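Notebook, November, Sunday evening

Build 11 of Travudel is on the test phones. Munther wanted the coin economy looked at again before we send anything to Pranside, so that's most of what I did today.

Started a fresh save and played 200 rounds with the shop closed. The player ends up with far too many coins by the second island and has nothing to spend them on. Cut the round bonus in half and moved the first boat upgrade earlier. Better, but the third island still drags. Pentti thinks the fuel price is the problem — I'm leaving it alone until he has tried it himself.
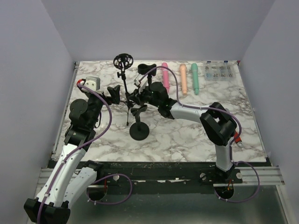 White arms, purple cables, marble-pattern top.

Save bug: got it 4 times, always when the app goes to the background during the reward screen. Coins are added twice on reload. The reward is written once when the screen opens and again when it closes. Took out the first write. Haven't seen it since, but I only tested on the older phone.

Install size is over 200 MB again. Most of that is the Costbridge music, which is still in there uncompressed. Munther has the smaller files somewhere.

To do: retest save on the tablet, ask Pentti about fuel, change the shop font back.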